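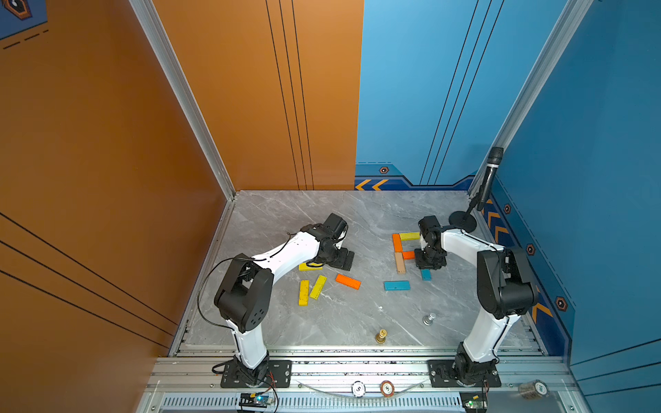

The comparison of grippers at the Vosisden Institute entered its final session in June, under the supervision of Areti Nikolaidis, who had written the protocol and did not intend to see it altered. Two arms were to be tried on the same bench: the left fitted with the Novitz gripper, the right with the Staltance. Each was to handle the same stock of plain and painted blocks, and each would be judged by the same sheet. The orange wall stood on the left side and the blue on the right, and the operators had long since stopped saying left and right. They said "orange" and "blue," and the minutes of the session were kept accordingly. 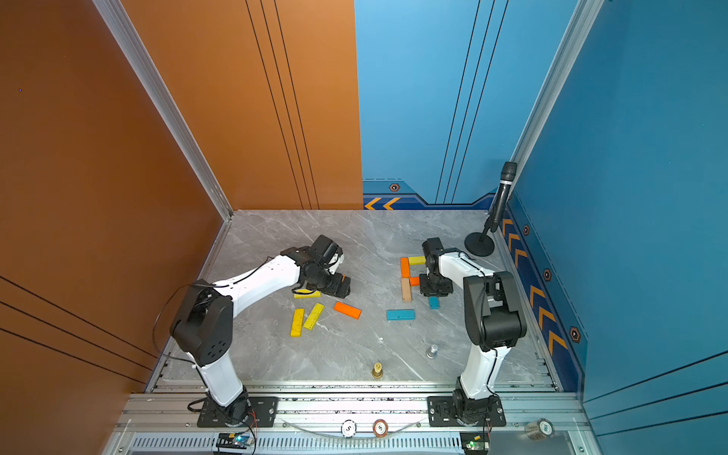
Filippos Kouris
Writer in Residence, Athanasiadis Foundation

"Orange is over the yellow block," said Janelle Enriquez, reading from her station. "Blue is over the cluster."

"Proceed with orange," said Ms. Nikolaidis.

The sheet before her listed 1,000 attempted grasps for each gripper. The Novitz had 15 remaining. The Staltance had 2. Under the terms of the agreement, the instrument with the better record would be purchased for the new laboratory, and the other would be returned to its manufacturer with a letter of thanks. Ms. Nikolaidis had drafted both letters in advance and had left the names blank.

Ximena Espinoza represented the purchasing office. She had been instructed to observe and to refrain from comment, and she had observed without comment since eight in the morning. Shortly before noon she raised her hand.

"I would like to ask about the letter," she said.

"Neither letter has been sent," Ms. Nikolaidis replied.

"I mean the letter on the table."

Ms. Enriquez looked up from her station. The blocks near the blue arm did suggest a letter, or a part of one: an orange upright, a yellow bar across the top, a short orange piece in the middle, and the unpainted block leading down. The protocol made no provision for letters. It called for blocks to be lifted and set down, and it was silent on the matter of where.

"It could be an F," Ms. Enriquez said. "It could be a P that has not been finished."

"Who selected the positions?"

"The controller selects them. It is the same controller for both arms."

Ms. Nikolaidis turned back through the log. At grasp 667 of the Staltance series there was a note in the handwriting of Myrto Balaskas, who had installed the controller and had retired before the trial was complete. It read: "Position chosen outside the usual area. Grip secure. Allowed to stand." Her initials followed.

The room was quiet apart from the ventilation. Ms. Nikolaidis considered the matter under the rules available to her. A placement was valid if the grip was secure. There was no rule requiring that a placement be without meaning.

"The record will show that the question was raised," she said at last. "Ms. Espinoza, do you wish to have the blocks cleared?"

Ms. Espinoza looked for some time at the yellow bar and the gripper hanging near it.

"The blue arm has 2 attempts left," she said. "I should like to see where it puts them."

Ms. Nikolaidis wrote down the request — the first that the purchasing office had made in the course of the trial — and entered the time beside it. Then she set the sheet for the Novitz to one side, which the protocol permitted, and asked Ms. Enriquez to proceed with blue.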